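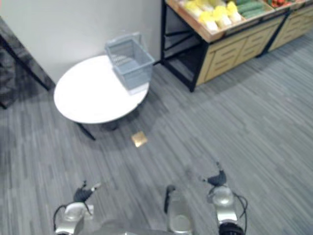

kesk_walker
So I finally finished reading the Fendirbridge write-up on learning from demonstrations, and I have to say I enjoyed it, slow parts and all. They trained on 1,781 demonstrations, then threw out every one where the operator hesitated, and the policy got better – which surprised me quite a bit!

Raghda Qudah
I liked it too, but I'd be careful, friends. They only tested in 3 rooms, and hesitation is often where a person is working out a hard grasp. Throw that away and you may lose the recovery moves. We tried the same filter on our Ikent set and were left with 259 demos, all of them lovely and smooth, and the arm had no idea what to do after a miss.

kesk_walker
Fair point, and thank you for sharing that. I still think the wrist view makes up for a lot of it, with the fingers so close to whatever is underneath them.

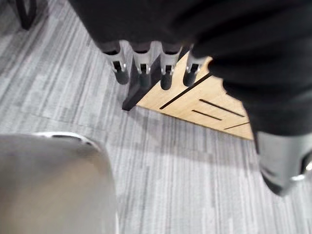
viston_fan
Sorry, I'm with Raghda on this one. A close view tells you that you missed, bless it, but the policy still needs to have seen somebody fix a miss. Keep the pauses and give them less weight – that would be my vote.

kesk_walker
Okay, I'll rerun it your way in October and post the numbers in this thread, good or bad.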